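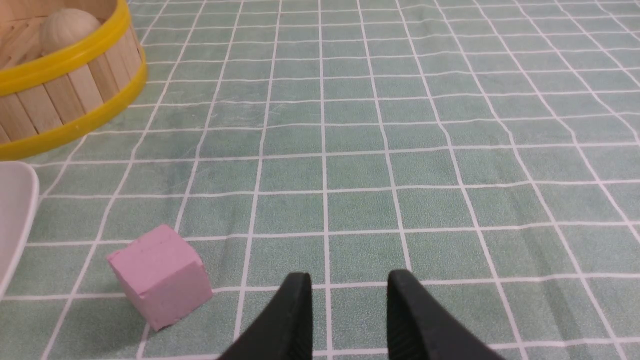 The green cloth, with the pink cube off to the left.

My aunt left me the game and no rules. That's the short version, and my sister says I should stick to it at parties, but you've got time, haven't you?

The cloth came folded in a pillowcase, sage green with thin white lines all over it, and it smelled like the cedar closet in the Edadcombe house. I spread it on the table and tried to smooth it flat with my forearm. It wouldn't go. The lines in the middle still wander, especially over on the right, like roads somebody drew on a bus. Rolled up in a sock was the pink cube (pastel pink, like those mints you get at weddings), and I set it down crooked to the lines and then couldn't bring myself to straighten it.

She always put it down crooked! I'd forgotten that until my own hand did it.

When we were kids she called the game Torvik. She said it came over from Dutinberg with her grandmother, and that a proper game took up to 153 turns, though we never got past bedtime. You moved the cube along a line, or you didn't, and then she'd suck her teeth and say "Dondness," and that meant you'd lost your turn. Or you'd crossed a river. One night I said "Dondness" back at her, just to be fresh, and she got up, shook my hand, and gave me the last piece of pie. I was 7. I thought I'd won something enormous.

So in April I started writing down everything I could remember. Corners are towns. You can't point a corner at yourself unless you're willing to answer a question truthfully. If the cloth has a wrinkle, the wrinkle is a hill, and you wait there while the other person gets a drink. I mailed the list to my sister and she mailed it back with half of it crossed out and "NO, that was only at Christmas" written next to the pie part.

We argued on the phone for a week. She remembered betting pennies. I remembered betting buttons. She swore our aunt once owed her 3585 pennies and paid it off in haircuts, and I will say the bangs in the school pictures do support that.

Last Sunday she finally drove over with a bag of oranges and sat down across from me without taking off her coat. She looked at the cloth for a good long while. She put one finger on the cube, pushed it a little, and one corner came around until it was pointing straight at her.

"Okay," she said. "Ask me."

I had a whole list of questions, years of them, and what came out was whether she'd kept the button jar.

She had. It was in the car.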